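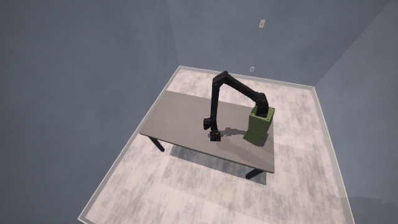
So I finally made it to the open day at Sondcombe! I'd been saying I'd go for ages, and a free afternoon in December (plus the promise of free coffee) did the trick.

Most of it was simulation demos – robot arms working in make-believe rooms on a big screen. Yhon Paucar ran the one I liked best. He says they do 2000 practice runs before anyone at Jutstead lets the code near a real arm, and he'd stayed up to watch number 913 for reasons I didn't totally follow. I stood there for 4 demos and missed my bus back to Nedbridge.
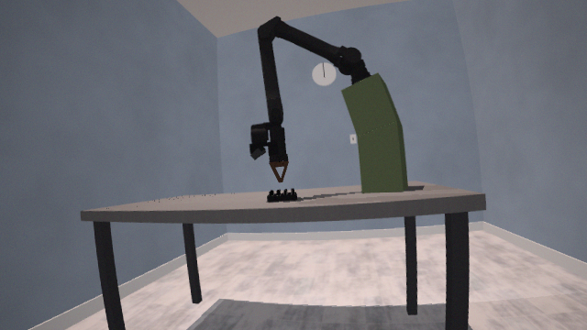 *Gripper just above the black piece, from Yhon's demo*

I asked if I could have a go – next time, he said. I'm holding him to it!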